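Juvton Residence: Room Handover Guide
Section 3. Setting Belongings Aside Before Floor Cleaning

3.1 General
Residents are asked to clear the open floor of their room before the cleaning staff arrive. Items which cannot be put away may remain in a single row along the foot of one wall or fitted unit. The procedure applies to all rooms in the Calotby and Dierckx wings.

3.2 Procedure
1. Remove all small items from the floor, including chargers, coins and papers.
2. Fold clothing and place it at one end of the row. Damp clothing must be hung up elsewhere.
3. Close all bags and rucksacks. Stand them upright and tuck in any straps that trail across the floor.
4. Place long items at the other end of the row, away from the door.
5. Keep the row no more than 84 cm deep, measured from the wall.
6. Leave a gap of 20 cm in front of any heater or air vent.

Note: Items may be stacked to a height of two. Heavier items go underneath.

Caution: Do not lean hard or heavy objects against glossy surfaces. Scuffs to the finish are recorded at the room inspection and may be charged to the resident.

Caution: Do not leave food, liquids or medicines in the row.

3.3 After Cleaning
The floor must be left clear until it is dry. Residents may then return their belongings to their usual places. Missing or damaged items should be reported to Hanneke Dekker at the residence office within two days.

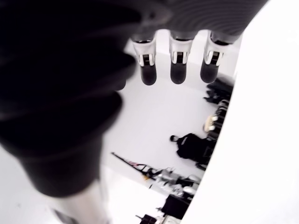
May I leave a suitcase on the bed instead of on the floor?
A suitcase may be left on the bed if it is closed and its wheels are clean. Beds are not moved during floor cleaning, so please make sure that nothing hangs over the edge.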